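Chapter 4
Containers in the Working Kitchen

Most books on household management treat the basket as a solved problem. You buy one, you put fruit in it, and the counter looks settled. This chapter takes a less trusting view. A container earns its place by what it does to the things inside it and to the people who have to reach into it, and a good many baskets do poorly on both counts.

Consider the claims first. The Cludora catalog tells buyers that open weave "keeps produce fresher." Fresher than what? Set against a sealed plastic bag, perhaps. Set against a plain bowl on the same counter, the advantage is hard to find, and the catalog offers no comparison. In the Odness kitchen survey, which looked at 2991 households, people who owned a fruit basket were asked whether it cut down on waste. Most said yes. Very few had kept any record of what they threw out, before or after, so the answer tells us how they felt about the basket and little else.

Then there is mixing. Ripe apples give off ethylene, a gas that speeds the ripening of other fruit, avocados among them. If you want a hard avocado ready sooner, an apple for a neighbor may help a little, though an open basket lets most of the gas drift away. If you want it to hold until later in the week, the same arrangement works against you.

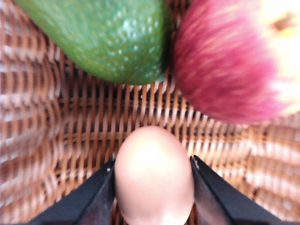 Readers of the Cenmont edition objected to this point, and one letter said that a family of 4 eats its fruit too fast for any of it to matter. The writer had used the same wicker basket for years, never sorted a thing, and wanted to know why students should be taught to worry about it.

It is a fair complaint. In a house where fruit lasts two days, sorting is wasted effort. The trouble is that households tend to guess badly at how long fruit sits, and the piece at the bottom is the one they forget.

Section 4.1 begins with cleaning, a subject the sellers of wicker prefer to skip. Crumbs and juice settle into the gaps of a weave, and a damp cloth passes over them. Section 4.2 takes up the Kurek method of sorting by date of use, including the parts of it that we think are oversold. Before going on, write down what is in your own fruit container and when each piece went in. Leave blanks where you don't know.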